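Print this thread | E-mail this thread

Sealing granite: worth paying for?

kheri_w
Rirken quoted me $400 to reseal the kitchen counters, with a 30 month guarantee. It's speckled granite, never sealed by me. Does anyone believe in this stuff? 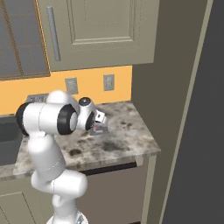
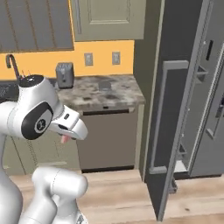 Filed under: Kitchens & Counters

brittanyb
$400 for wiping on a liquid and wiping it off? Put a few drops of water on the stone first. If it doesn't darken, save your money.

GyulaJ
I'd be careful with that. Water is one thing, oil is another. Mine passed the water test and still stained by the stove – olive oil, August, never came out.

brittanyb
So did a sealer fix it?

GyulaJ
No. But I sealed the rest.

mate_s
Which proves nothing either way. I used Boltlow from a can, two coats, and can't tell the difference. Read what the guarantee covers, Kheri. The one I was offered left out oil, wine and "misuse."

kheri_w
Just read it. Oil is excluded. Trying the water drops tonight, and Rirken can wait.

Contact us | Copyright Sirnonow, May 2023 | Back to top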